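Folding and Stacking Small Laundry on a Worktable

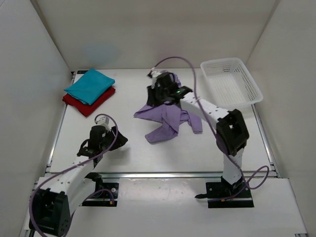
Last changed: December 6, 2018

Scope

These notes cover flat folding of shirts, hand towels and similar pieces on a table, with a stack at one back corner and a basket at the other. Sheets and anything with a fitted edge are treated on a separate page.

Table surface

A smooth, matte, light-colored top is preferred. Fabric slides on it without catching, and lint shows up and can be wiped off between loads. Light scuffs do no harm. Raised screw heads and chipped edges do, particularly with knits. Wipe the top with a damp cloth and let it dry fully before the first piece goes down.

If the table stands in a corner or has side panels, keep the stack close to one wall. The Trestden folding table used for these notes has a top 1000 mm wide and 549 mm deep. That is enough for one adult shirt laid open with the sleeves turned in, plus a stack and a small basket. On anything narrower, put the basket on the floor.

Layout

Stack: back left corner.
Basket: back right corner, turned slightly if the rim gets in the way of the elbow.
Working area: center, kept clear to the front edge.

Left-handed users should mirror this. The working area holds one piece at a time.

Basket

Plastic mesh with small square holes is adequate. Air passes through the sides, and a flat rim is easier to grip than a rolled one. Check the molding seams inside a new basket by running an old stocking over them; any burr that snags should be taken down with fine sandpaper. The Kerkar basket we had before this one had to be sanded along two seams.

Opening a crumpled shirt

1. Leave the heap where it is and find a shoulder seam or the collar. Sleeves are easier to find but stretch out of line when used for lifting.
2. Pinch the seam and raise it until most of the fabric hangs free. The folds drop out under their own weight.
3. Lower the shirt with the hem touching first, then draw the collar end away from the hem.
4. Turn out any sleeve caught under the body. Flatten from the center toward the sides with the palm.

Thin fabrics may need two lifts. Do not shake a piece over the stack – the air movement is enough to displace the top fold.

Folding

Fold both sides to the center line, sleeves laid back along the body, then fold from the hem in thirds. For hand towels, fold in half twice. Fold width for shelf storage is 18 cm less than the shelf depth on a 40 cm shelf, leaving space behind for a second short row.

Stacking

Put the larger fold at the bottom. In the stack shown, a red cloth extends past the turquoise one on top of it, and the bottom piece can be picked up by its exposed edge. With equal sizes, place the folded edge toward the front. Slightly uneven corners are acceptable and can be squared with the side of the hand once the stack is complete.

Keep strong reds away from pale pieces until they have been washed several times. Color can rub off from a damp red fold onto its neighbor.

Soft creases in a finished fold usually relax on the shelf. Sharp ones come from pressing down on the stack, or from fabric left too long in the dryer.

Related pages: Fitted sheets; Shelf liners; Kettunen drying rack, replacing the cord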